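4.2 Finger Comparison in Furnished Public Interiors

The second part of the evaluation moved the hand-held tool out of the laboratory and into the reading area of a bookstore. Laboratory tables are flat, matte and evenly lit, and earlier trials on them had shown little difference between the two finger sets under study. The Solo finger is a one-piece molded part with a smooth face. The Mondanora finger tapers to a point and carries a ribbed magenta pad between dark gray edges. Both sets fit the same mounting plates, so the wrist camera and the trigger were left unchanged when fingers were exchanged.

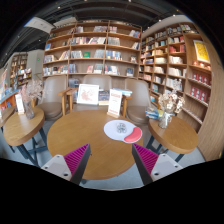 Operators were asked to approach a small object on a round table, close on it, lift it clear of the surface and set it down near a mouse pad. The instruction was read aloud before every attempt, and no practice attempts were allowed. In total, 965 attempts were recorded with the 2 finger sets. An attempt was discarded only when the camera stream dropped or when the operator stopped before contact.

The choice of object deserves comment. A rounded body with a clear shell offers few flat areas for the pads and returns reflections from the table, which makes it a demanding case both for contact and for visual tracking. Objects of this kind are underrepresented in the Flamville set, where most items are opaque boxes and cans.
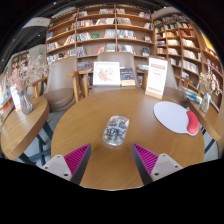 Figure 4. Mondanora fingers open in front of the clear, mouse-shaped object on the round wooden table.

Pose was estimated offline with the Ghiță tracker, using the wide-angle stream alone. The tracker was run with its default settings on every recording. Errors were largest when the tool was held low over the table and the wood surface filled most of the view. In those recordings the drift reached up to 32 millimeters by the end of the lift. Raising the starting position reduced the error for both finger sets, and we found no measurable effect of finger type on tracking.

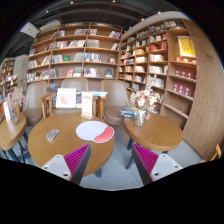

Background structure had a stronger influence on tracking than we expected. Views that take in the chairs and the furniture behind them give the estimator points at several depths. The tall bookcases along the back and right walls were especially useful in this respect, as their uprights and rows of spines supply many sharp edges even near the border of the lens. Dried flowers in the vases on the side tables were less helpful. Their thin stems overlap the shelves behind them, and matches placed on the stems were often rejected in the consistency check.

With regard to grasping, the ribbed pads held the object at a wider range of approach angles than the smooth fingers did. The advantage was clearest when the object lay at a diagonal to the tool and the operator did not turn the wrist to correct for it. With the tool and object aligned, the two sets performed alike. Pad wear was not examined in this part of the study and is treated separately in Section 5.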